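Filed under: Around the Kitchen

Sourdough Swap is back in June!

We are so happy to bring this one back. The Flustthorpe sourdough swap returns on a Tuesday evening in June, and if last year's loaves were any hint, come hungry. Bring a jar of starter, a loaf, or just yourself and a clean container with a lid (loosely closed for the ride home, please, they do like to climb out).

The Hermans bakery is giving us 40 pounds of rye flour to share, and there's a new table this time for people who have never baked a loaf in their lives. You'll mix a dough, learn the folds, and take it home to rise overnight. If your starter has gone gray and sulky in the back of the fridge, bring it anyway! Pour off the liquid, feed it equal weights of flour and water for 2 days, and most of them come roaring back.

A word on shaping, which was the big question last time. Clear yourself a good stretch of counter, go easy on the flour, and use a bench scraper to drag the dough toward you until the top feels tight.

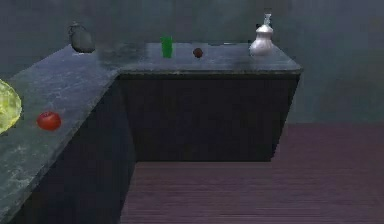
One reader wrote in to say that wet hands beat floured ones every time, and that she hasn't had a loaf stick since she switched. We tried it on a very wet rye and she's right, it's wonderful.

Doors open at 5. Tell us what you're bringing so we can make labels.

Flustthorpe Bread Club newsletter | Contact us | Back to top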